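Kestska asks Solldale to name a different consul

September 17, 2021

The government of Kestska has asked neighboring Solldale to withdraw its choice of consul general in the port city of Torkum, two officials familiar with the exchange said. The request was made in a diplomatic note delivered earlier in September and has not been published.

The nominee, Phúc Quan, served for seven years as deputy head of Solldale's border inspection service. During that period the service detained 122 Kestska-registered fishing vessels in the disputed waters off Huỳnh, according to figures held by the Kestska fisheries ministry. Most of the vessels were released after payment of a fine.

The note does not accuse Quan of misconduct. It states that his former duties would make it difficult for him to deal with port authorities and fishing associations in Torkum, where almost 70 percent of the consulate's casework concerns shipping and crew documents.

Solldale's foreign ministry confirmed that it had received "a communication" on the matter and said a reply was being prepared. It declined to say whether another candidate was under consideration.

Under the consular agreement between the two governments, a head of post may not take up duties until the receiving state has issued written consent. The receiving state has 30 days to respond to a nomination and is not required to give reasons for a refusal. Kestska has issued neither consent nor a formal refusal - a position that leaves the nomination technically open.

Gyu-bin Ham, a lecturer in consular law, said the use of a note at this stage was consistent with normal practice. "A request to reconsider allows the sending state to replace the name without a refusal being entered on the record," Ham said. "If the period runs out with no consent, the post stays vacant and the file has to be opened again."

The Torkum consulate is being run by an acting head, who may sign passports and crew papers but may not represent Solldale in talks with the regional government. A meeting on harbor fees has been put off until a permanent head is in place.

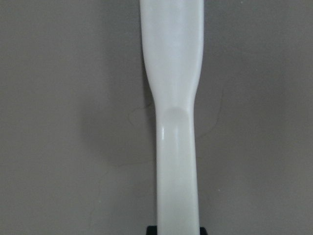
Fishing talks not affected

Officials on both sides said the annual talks on catch limits off Huỳnh would go ahead as planned. The talks are handled by the two fisheries ministries and do not involve the consulate. The agenda covers cod quotas, net sizes and the exchange of vessel position data - the last item was carried over from the previous round.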